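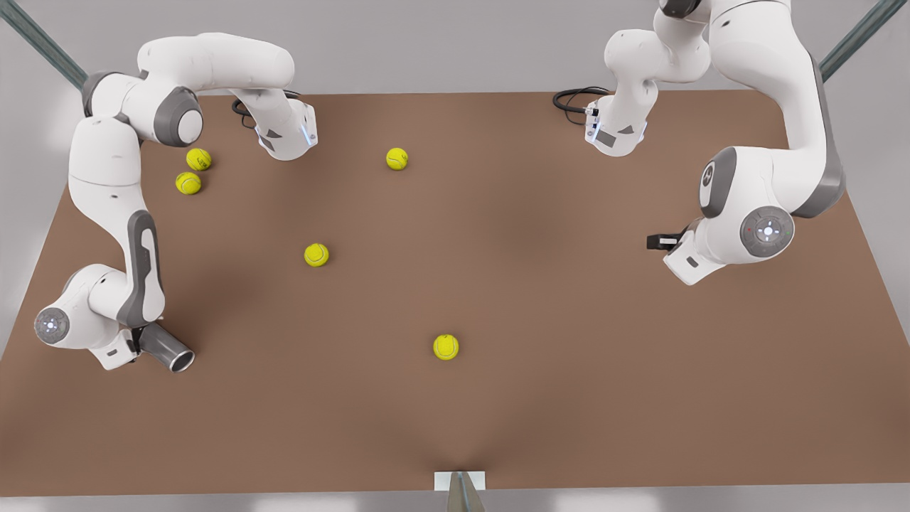
Attachment 1 - overhead view, both arms, cup in the right gripper, left gripper empty

Ticket 1657
Component: gripper comparison / sim
Product: Vuvico bimanual cell, simulated
Status: Open, workaround in place
Opened: August

Summary
Wrist camera and overhead camera disagree on ball position after changing the gripper model from Emgate to Pernuvine. Grasp planner then aims short. The cup grasp on the right arm is not affected.

Environment
Odukoya controller, default gains. Table, lights and arm models are unchanged from the Emgate baseline. Same seed, 357, for all runs listed below. Only the gripper package was replaced.

Steps to reproduce
1. Load the tennis ball and cup task with seed 357.
2. Let the right arm pick up the cup and hold.
3. Open the left gripper fully and send the arm to the pre-grasp pose.
4. Request a ball position from the overhead camera, then from the wrist camera.
5. Compare both in the table frame.

Expected: the two positions agree within the 5 mm tolerance.
Actual: the wrist estimate is offset along the finger axis. The overhead estimate matches simulator ground truth.

Log, 09:40
Ran the Emgate package first. No offset. Switched to Pernuvine, offset present on the first request. Restarted the controller and got the same value, so it is not a stale transform.

Log, 10:15
Checked the overhead camera calibration file. Identical in both packages. Ruled out.

Log, 11:05
Moved on to the wrist view. Fingertips should come in at the bottom border with the gripper open, and a ball outside the gap should still get a full outline from the detector.
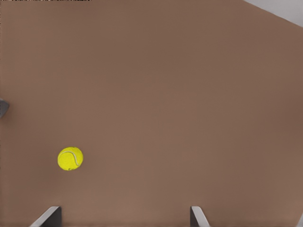 Detector output was fine on every frame checked. The circle fit was clean and the confidence did not drop. The error comes in after detection, when the pixel position is projected to the table.

Log, 13:30
Diffed the two gripper description files. The Emgate file defines the camera mount relative to the wrist flange. The Pernuvine file defines it relative to the finger base, and the loader reads both as flange offsets. Line 1306 in the loader has the flange frame hard-coded.

Workaround
Add the finger base offset by hand in the Pernuvine file and reload. Reran the comparison with 100 position requests, all within tolerance. Finger stroke and closing force settings do not need to change.

Still open
- Loader should read the parent frame from the file. Patch not started.
- Grasp success numbers for Pernuvine collected before the workaround are not valid - do not put them in the comparison table.
- Right arm needs the same check with the cup released.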